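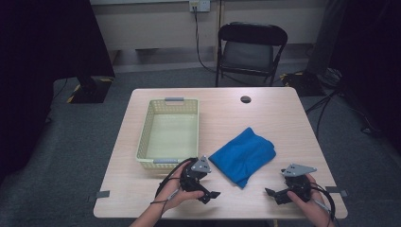 Notebook 6, page 14

Workshop > Diary > Hand grippers

May 28, 2026

I spent the whole morning with the new pair of hand-held grippers, the ones with the gray triangular plate on top. Jarmo wanted my opinion before he orders more for Kunham, so I tried to be fair to them.

The task was the same as in November: blue cloth, green basket, plain table. I did 15 rounds with the new pair and then 15 with the old Trosard pair. With the new ones I dropped the cloth in six rounds, with the old ones in eight. I expected a bigger difference, but the fingers are also black and angled like the old ones, so perhaps I should not be surprised.

What I like is the opening. When the fingers point toward each other I can take two corners of the cloth without turning my elbows out. What I like less is the cable. The left one makes a loop over my hand and I feel it every time I reach across to the basket. Paloma says I should fix it to my sleeve with tape – I will try it tomorrow.

The weight is still a question for me. After some 20 minutes my right wrist was tired, and I began to close the fingers too early. I wrote this down as my mistake and gave no minus to the gripper.

In the afternoon Angus changed the spring in the right one to a softer one. It is better for thin cloth, but I do not trust it yet with the basket handles. I asked him to leave the left one as it is, so I can compare.

I must still write to Ebihara about longer cables.

3 comments

Dexter Lyons: Did you use the same folding for both pairs?

Jhonatan Henao: The softer spring was good for us in Flekville too, but only with towels.

Paloma Baptiste: Tape is in the second drawer.

Shared 8 times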